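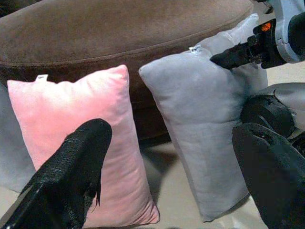
Zadville has been out on consoles since November, and I have now put 289 hours into running its one and only furniture shop. The game began life on PC as a town builder with proper ambitions, all sewer maps and tax brackets. The console edition adds a shopkeeping mode, and I haven't laid a pipe since. My own living room has suffered for it. A pink pillow propped against a big brown seat used to be a pillow and a seat, and now I look at the pair and wonder what the mayor would pay.

The mayor pays badly, for the record. He wants everything by Friday and he haggles over lamps.

Brerano, the studio behind it, made its name with a submarine game in which you mostly filled out forms, so the paperwork here comes as no surprise. Each sofa needs a permit. Permits come from the town hall, which closes for lunch, and lunch in Zadville lasts 11 minutes of real time. You can spend them rearranging the window display or staring at the door. I have done both, and the door is better animated.

The console version has 1,057 items in its catalogue, a good share of them ottomans. Controls have been moved to the pad with some care. The left trigger lifts, the right trigger rotates, and pressing both together throws the item through the nearest wall, a feature I discovered in front of a customer. She bought it anyway, at a discount.

Up to 4 players can share a shop online. We tried it for a weekend and ended up with three managers and a wardrobe blocking the fire exit.

A patch dated 2 February 2019 fixes the bug that let cats hold a driver's licence, and adds the harbour district of Surnberg, where the rents are higher and the colour of every building is grey. There's a rival store there called Zwahlen. Its prices are lower than mine, its staff are polite and its beds arrive with all their legs. I plan to bankrupt it by Easter.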